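Home | Courses | Student Work | Archive | Contact

Print this page | E-mail this page

Who gets to the courthouse? Missed hearings and short jail stays in Britar County

Garnet Girard
Intro to Criminal Justice, final project report
June 2, 2022

What I wanted to find out

Why people in Britar County end up in jail for missing court when the first charge was something small. Shoplifting, driving on a suspended license, that kind of thing. My first topic was bail amounts but it was too big so I changed it in February.

Under county rules a judge can issue a bench warrant the same day someone doesn't show. The person might not know until they get pulled over. Then it's a night or two in jail, sometimes the whole weekend, before they see a judge.

How I did it

Read the public docket sheets at the clerk's window in Cendeck. There were 1822 misdemeanor hearings on the sheets for the months I picked. I marked every one that said FTA (failure to appear), which came to 111. Then sat in on arraignments on 3 mornings and took notes. Also talked to a public defender and a clerk, both asked me not to use thier names.

No felony cases. Traffic only if it was a misdemeanor. 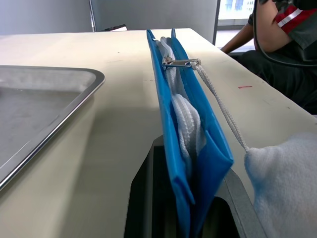 Reading time: 3 minutes

What I found

The sheets don't say why anybody missed. That was the main problem. So the reasons part comes from the interviews and from what people told the judge out loud.

Rides came up the most. The Enusa bus gets to Cendeck after the morning docket is called, so if your hearing is first thing you need a car or a friend with one. One man told the judge his license was suspended and that was the charge he was there for — so how was he supposed to drive in. She recalled the warrant and gave him a new date.

Mail was the other one. Notices go to the address on the ticket. The clerk said a lot come back.

The public defender thought text reminders would help more than anything else. Cheung County next door started them and she has clients in both places. She says the Cheung ones call her with questions before court and the Britar ones call from jail. That's one person's opinion, I know. I asked Cheung for numbers and haven't heard back.

Problems with the project

I counted by hand, and some sheets were hard to read. Same person could be in there twice if they missed two dates — I didn't track names, so can't tell. Three mornings is not much and they were all with the same judge, who the defender said is one of the easier ones.

If I had more time

Would get the jail booking log and match it up with the warrants, to see how many nights people acually spent inside. The sheriff's office wants a written request for that and I sent mine too late. Would also ride the Enusa bus in for a morning docket and write down when it gets there.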